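Derkiletti and the cost of a save file

Ánh Hoàng wrote the save system for Derkiletti, the turn-based exploration game that Wistow released in April. She had worked on two earlier games at the studio, both of which used fixed save points. Derkiletti lets the player save at any moment, including in the middle of an enemy's turn, and most of our conversation was about what that required.

"The first version stored the whole game state," Hoàng said. "Every tile, every creature, every item on the ground. It worked, and the files were 137 megabytes by the final area. Loading one took long enough that players would have stopped using it."

The replacement stores a starting seed and a list of changes. When a file is loaded, the game rebuilds the map from the seed and applies the changes in order. Tiles the player has never touched take up no space in the file.

"The hard part is order," she said. "If a door burns before a creature walks through it, you get one result. If the creature walks through first, you get another. We had 108 event types by the end, and each one needed a rule for what happens when it shares a turn with the others."

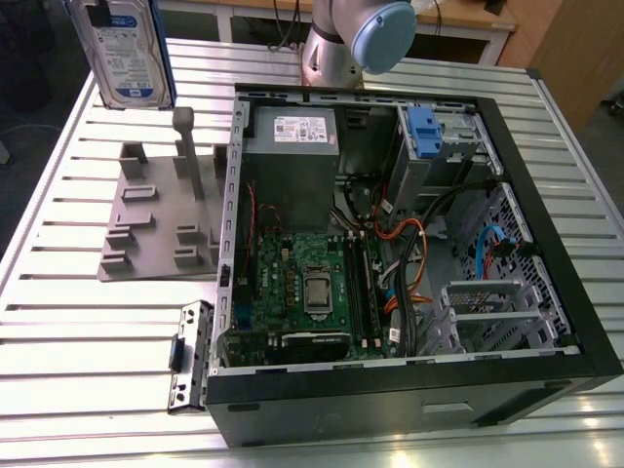
Testing was done with a tool called Lungu, which Hoàng wrote during the second year of work. Lungu plays the game with random inputs, saves on every turn, reloads, and compares the two states. A mismatch stops the run and writes a log.

"Most of the mismatches were rounding," she said. "Fire spread used a decimal value for heat. We changed it to whole numbers and that group of bugs went away. The rest took months."

One of those involved Holport, the harbor town where the second chapter is set. Tides there follow a clock that kept running while the save menu was open. A player who paused for long enough could load into a flooded street. Hoàng moved the clock into the turn counter, so the water now rises only when the player acts.

I asked whether saving anywhere makes the game too easy. She said the design team had the same concern and settled it by storing the state of the random number generator in the file. Reloading and repeating an action gives the same result.

"You can still reload and do something else," she said. "We left that alone. It's a single-player game."

Files from the release version will load in the coming update, with one exception. Saves made inside the Holport lighthouse will place the player at the front door, as the interior has been rebuilt. Items left on the lighthouse floor are moved to the storage chest at the inn.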